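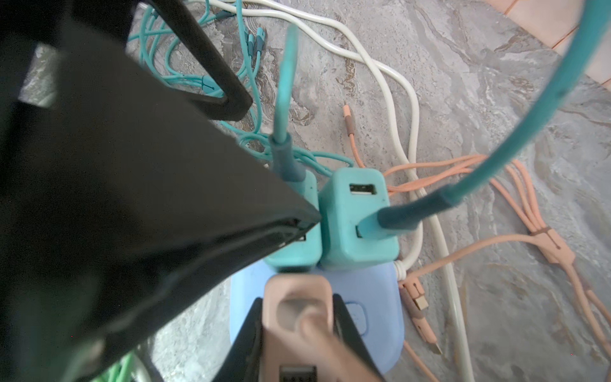
April

By our home and garden columnist

My household runs on chargers. I worked this out one night in the hallway, crouched behind the shoe rack with a torch in my teeth, trying to figure out which cord belonged to the toothbrush and which one belonged to a camera we sold years ago.

So I've spent the past month sorting out the power in our place, and I've become a terrible bore about it (ask anyone who's been round for a barbie). It started with the drawer. You've got one too, I bet! Ours had cords from three phones back, a Zendomis travel adaptor for a country I've never visited and a plug so heavy I reckon it could hold a door open in a southerly.

My first rule was that everything got tested or it went. I sat on the lounge room floor with a cuppa and plugged in the lot. The dead ones went in a bag for the e-waste bin at the tip, and the survivors got a bit of coloured tape and a label. Green for the kitchen, yellow for the study, and red for the kids' stuff, which wanders off regardless.

Then came the powerboards. I'd been running one off the back of another behind the telly since we moved in, and the sparky who came to add a double outlet went very quiet when he saw it. He charged me $200 and it's the best money I've spent on the house since the flyscreens. No more piggybacking, no more cords under the rug, and the heater gets its own spot on the wall.

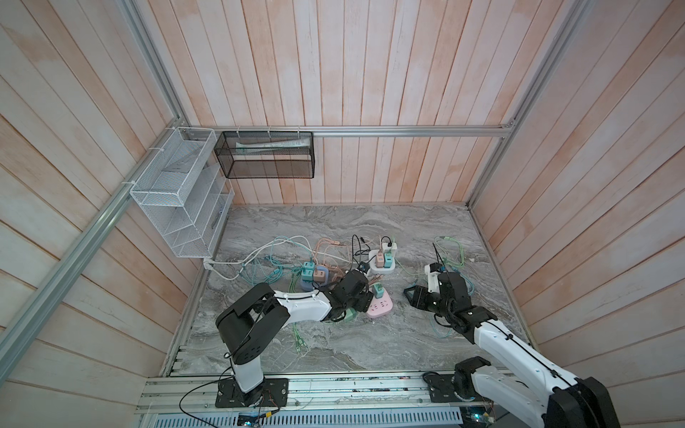

Udetti reckons I've gone overboard and that one charging shelf by the back door would have done the job, provided everyone in the house used it. Fair point, although "everyone in the house" includes a teenager who sleeps with her laptop.

We did put the shelf up in the end. It's an offcut from the laundry reno, at elbow height, and phones go on it at nine. Mine's usually last.

Comments (2)

Ledesma: Coloured tape goes gluey over summer, I've switched to bread tags with the name in texta.

Vernevar: Our tip only takes cords on the first weekend of the month, so ring ahead before you load the ute.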